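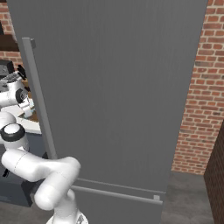

*A simulated kitchen with a white arm in front of the refrigerator.*

# Simulated Kitchens Should Be Reported as Simulated Kitchens

Morenike Tijani
23 Nov 2020

Research on household robots has come to depend on rendered rooms. A laboratory that once spent a season building a mock kitchen can now load one in an afternoon, place an arm in it, and run the same task many times. The Plonoldale group has worked this way for two years, and I have supported the decision at each review. My concern is with what happens afterward, when results obtained in such rooms are written up and passed to people who must decide what to fund, build, or buy.

The case that prompted this essay is our own. Esten, a control method developed at Plonoldale, learns from demonstrations given by an operator in simulation. The internal report stated that Esten completed 40 percent more trials than Collet, the method it was meant to replace. The number is correct. It was also, in my opinion, presented in a way that invited readers to believe more than we knew.

The comparison used five tasks, all of them performed in the same kitchen. The brick was the same brick throughout, the refrigerator stood where it always stood, and the counter kept its height. We varied the starting positions of the small objects and the starting posture of the arm. We did not vary the room. A reader of the summary page would have learned none of this, as the details were placed in an appendix that came out in December of last year, several weeks after the summary had circulated.

I do not suggest that one room is worthless. A fixed setting allows two methods to be compared under equal conditions, and that was the stated purpose. The difficulty lies in the verb. We wrote that Esten "handles" kitchen work. What we had shown was that Esten did better than Collet in one kitchen, on tasks chosen by the same people who wrote the software.

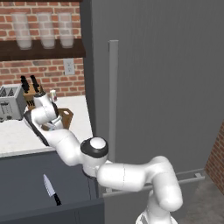

Contact deserves particular care. Moving an arm across a counter is largely a matter of geometry, and simulators treat geometry well. Grasping a cup or pulling a drawer depends on friction, on the give of the fingers, and on small slips that a physics engine must approximate. When we changed the friction setting by 30 percent in either direction, Esten's advantage over Collet fell by roughly half on the grasping tasks and hardly moved on the reaching tasks. That result is more useful to a builder of real machines than the headline figure, and it ought to have stood beside it on the first page.

Some colleagues have objected that fuller reporting will slow the work and make honest groups look weaker than their competitors. I take the objection seriously. Program officers read quickly, and a qualified claim can lose to a bold one. Yet the cost of the alternative falls on us as well. When Pivon, our hardware partner, tried to plan its next test stand from our summary, its engineers spent 4 weeks asking questions that a single table would have settled. They were courteous about it. They have also since asked to see raw trial logs before any further planning meeting, and I cannot fault them.

I would therefore ask that the group adopt a short standard for every simulated result. The number of distinct rooms should be given in the abstract. Contact settings should be listed, together with the effect of changing them. Failed trials should be sorted by cause, including those caused by the simulator itself, such as objects that pass through a surface or come to rest where no real object could. Pictures of the environment should be captioned as simulated, even when this seems obvious to the authors.

The last point has been called trivial. Rendering has improved a great deal, and a page printed in gray on an office machine conceals much of what remains to give it away. At one briefing a visitor asked where the kitchen was located and whether it could be toured.

None of this requires new equipment. The logs for the Esten comparison already hold most of what the standard would call for, and a revised report could be prepared from them without running the trials again. The choice of a second and third room is a separate question, and should be made by someone outside the team that wrote the method.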